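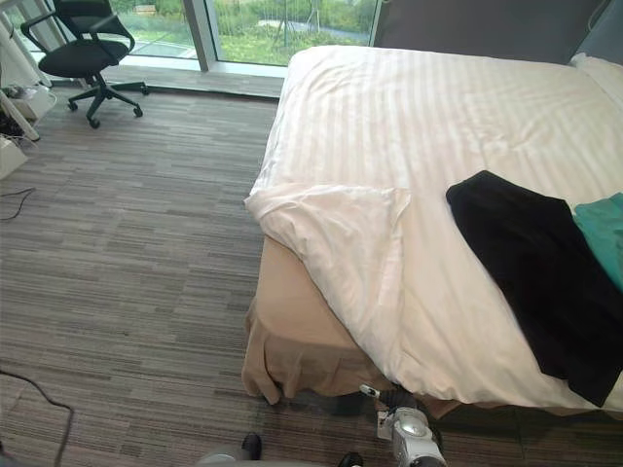
White striped duvet with a beige bed skirt.

About Amadi

Amadi supplies bed linen to motels, guest houses and holiday rentals across regional Victoria. Ritva Laitinen and Alistair Lindsay started the business in a rented shed in Ballarat, washing and mending sheets for a couple of local motels. We still do repairs, but most of our work is now hire and sales.

We look after 40 regular customers. Hire stock is collected weekly, laundered at our own plant and returned on the next run. Doona covers, pillowcases and bed skirts can be bought outright in standard sizes, or made to measure for older beds.

The Brillen range is our everyday cotton. Tistov is a heavier weave for colder areas. Colours are matched between batches, so you can replace one piece without replacing the set.

The office is closed for two weeks from late December. Deliveries continue for hire customers.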